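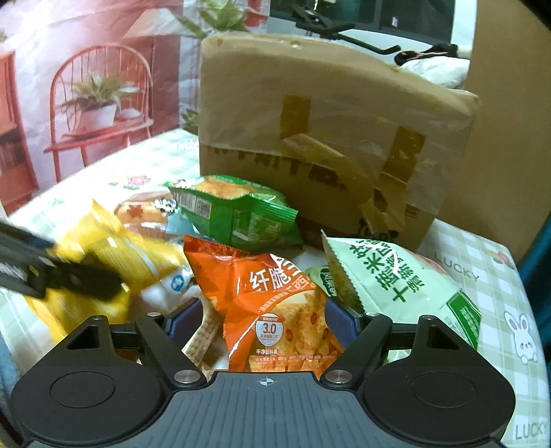 *Snack packages and the cardboard box on the checked tablecloth.*

# Plevent Snack Log

A log of packaged snacks, kept as they come out of mixed boxes and before they go on the shared shelf at Mathebula. One row is one package. Bags, sleeves, wrapped bread, biscuits, small packets and the odd tub are all in here.

The log started as a sheet of paper taped inside a cabinet door. It was typed up later, cleaned, and given the columns it has now. Most of what follows is about how the packages are described, which is where new people make most of their mistakes.

Maintainer: Pieter Oosthuizen
Last full check: 20 May 2018

## What is in the folder

| File | Contents |
|---|---|
| `items.csv` | 1796 rows, one per package |
| `products.csv` | one row per product, almost 400 in all |

Both files are UTF-8, comma separated, with a header row. Fields that contain commas are quoted. Empty means not recorded. A single hyphen means someone looked and the package didn't have it, so please don't fill hyphens in or blank them out.

If you open the files in a spreadsheet program, import them as text. Otherwise the barcodes get shortened and the dates get rearranged. This has happened more than once and it takes an afternoon to undo.

## Columns in `items.csv`

There are 16 columns.

| Column | Meaning |
|---|---|
| `item_id` | running number, never reused |
| `box_id` | the box the package came out of |
| `product_id` | matches a row in `products.csv` |
| `name_printed` | the largest name on the front, in its own script |
| `name_english` | working name used on the shelf |
| `maker` | as printed, or empty |
| `category` | see the list below |
| `pack_type` | bag, sleeve, packet, wrap, tub, other |
| `main_color` | the color that covers most of the front |
| `second_color` | the next one, or a hyphen |
| `food_picture` | yes, no, unclear |
| `character` | panda, rabbit, child and so on, or a hyphen |
| `net_weight_g` | from the label, never weighed |
| `best_before` | year, month, day |
| `condition` | good, creased, torn, open |
| `notes` | free text |

`products.csv` has the columns that stay the same from one package to the next: `product_id`, both names, `maker`, `category`, `pack_type`, the two colors, `character` and a barcode.

## Categories

- **crisps**: thin fried or baked pieces, including potato, corn and rice
- **crackers**: flat and savory
- **biscuits**: sweet, with or without filling
- **wafers**: kept apart from biscuits, because people ask for them by name
- **bread**: single wrapped breads, buns and small pastries
- **puffed**: light puffed grain snacks and rice cakes
- **candy**: hard, soft, chewy
- **nuts**: nuts, seeds, dried beans
- **other**: anything else, with a note

Jelly cups used to have a category. They are in `other` now and the note says "jelly".

Choose the category from the words on the label. If you can't read the label, use the food picture and write "from picture" in the notes. If there is no picture either, use `other` and leave it for someone who can read it. Please don't squeeze the package to find out.

## How the packages are described

### Names

`name_printed` takes the big lettering on the front, copied character for character. A lot of the packs are printed in Chinese, and the characters go in as they are. A crinkled bag can hide half of a name. Flatten the front gently with your palm and look again. If part is still hidden, copy the part you can read and put three periods where the rest would be.

Small badges don't belong in the name. A round badge with a number in it, such as "3.0", goes in the notes, in quotes. So do slogans and anything that looks like a version, a prize or a season.

`name_english` is only a shelf name. It doesn't have to be a translation. "Orange crisp bag" is fine if that is what everybody calls it, as long as no other product has the same one.

### Colors

We use a short list: red, orange, yellow, green, light green, blue, light blue, white, beige, brown, black, silver, clear. Green gave us so much trouble that it was split in two. A bright green cracker bag and a pale green bag should never end up with the same value in `main_color`. Before the split they did, and the shelf list was useless for half the savory snacks.

Clear packs are recorded by the film, not by the food. A light-brown bread in clear wrap is `clear` in `main_color`, and the print goes in `second_color`. Older rows sometimes say `brown` for these. They are being corrected as people come across them.
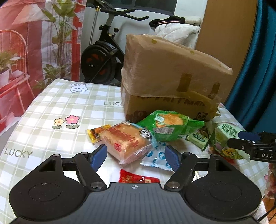

When a wrap has several print colors, take the one used for the name. If that still leaves you with two, take the darker one and move on. The field is there to help somebody find a package on a shelf, and either answer will do the job.

### Characters

A cartoon animal or person printed on the pack goes in `character`. Panda is the usual one on the breads. Only what is on the package counts. Our tablecloth has a rabbit on it, and a few early rows have `rabbit` in this column for snacks that have no rabbit anywhere. If you find one of those, check the product row and change it to a hyphen.

Mascots with no clear species are `figure`.

### Barcodes

Only `products.csv` holds barcodes. Type them in full, including leading zeros. On soft bags the barcode usually lands in a fold, so read the digits underneath it twice. When the seal or the film covers some of the digits, leave the field empty. A partial barcode is worse than none.

### Dates

Printed dates come in more styles than you would expect. Some packs give a production date and a shelf life in days or months, and nothing else. In that case work out `best_before` and write "calculated" in the notes. If the shelf life isn't printed, leave the field empty and put the production date in the notes with the word "made" in front of it.

### Condition

- `good` — no damage worth writing down
- `creased` — film crumpled but closed
- `torn` — a hole or a split seal
- `open` — no longer sealed at all

Creases are normal for soft bags and don't need a note. Anything `torn` or `open` is logged, then set aside and not put on the shelf. It still gets an `item_id`.

## Unpacking a box

The boxes come through Renska, mixed, with no useful list inside. The steps are the same each time.

1. Clear the table and spread the cloth.
2. Stand the box at the back of the table and write its `box_id` on a slip of paper. Don't write on the carton.
3. Cut the outer film and the tape with the short blade only. The long one goes through to the bags.
4. Take packages out and lay them in front of the box, face up where they will lie that way.
5. Pull the small packets out from under the bigger bags first. These are the ones that get missed.
6. Log each package, then move it to the other end of the table.
7. Check the bottom of the box, under the flaps.

A heap is fine while you are unpacking, but don't log from the heap. Pick the package up, turn it over, log it, put it down on the other side. Two people can share a box if one handles the packages and the other types. Two people typing ends in duplicate numbers.

The breads should come off the pile early. They flatten under anything heavier than a bag of crisps, and a flat bread stays on the shelf until its date passes. Wafers are nearly as bad. Put them at the side and log them last.

## Shelf order

The shelf follows `category` and then `main_color`, left to right in the order of the lists above. Light bags go on top, and breads have the low basket to themselves. Small packets go in the trays at the front, standing on their long edge.

A printed list for the shelf comes from Troltix, the small script in Pieter's folder. It reads both files and sorts them, and prints a warning for every `product_id` it can't match. Read the warnings before you print. Nearly all of them are typing errors in the last two digits.

## Known problems

- Net weight is missing for many of the small packets. Outer bags carry the weight and the packets inside often don't.
- Rows entered before the color change may use `green` for both greens.
- `maker` is inconsistent. Some rows have the parent company and some have the brand. Search by `product_id` instead.
- The same bread in two wraps has two product rows. This was decided on purpose, because the barcodes differ.
- Several boxes logged in October have no `box_id`. The slips went out with the cartons.
- `food_picture` was added late. The early rows were filled in from memory where the product was still being ordered, and left empty where it wasn't.
- Nothing here says whether a snack was any good. There was a rating column for a while and it caused arguments.

## Please don't use it for

Allergy questions. Ingredients were never copied, and makers change them without changing the front of the pack. Read the package in your hand.

Prices aren't recorded either. Mixed boxes are paid for by the box, and splitting the amount between a candy and a loaf-sized bag of puffed rice would give you a number with no meaning.

## Adding rows

Add new rows at the end of `items.csv`, and look in `products.csv` before you make a new product. Search by barcode first and by printed name second. A new flavor is a new product. A new size is too. A new picture on the same pack with the same barcode isn't, so keep the old `product_id` and write "new front" in the notes.

Send the changed files to Pieter with the box numbers in the subject line. If you corrected older rows at the same time, list their `item_id` values in the message. Corrections without numbers get sent back.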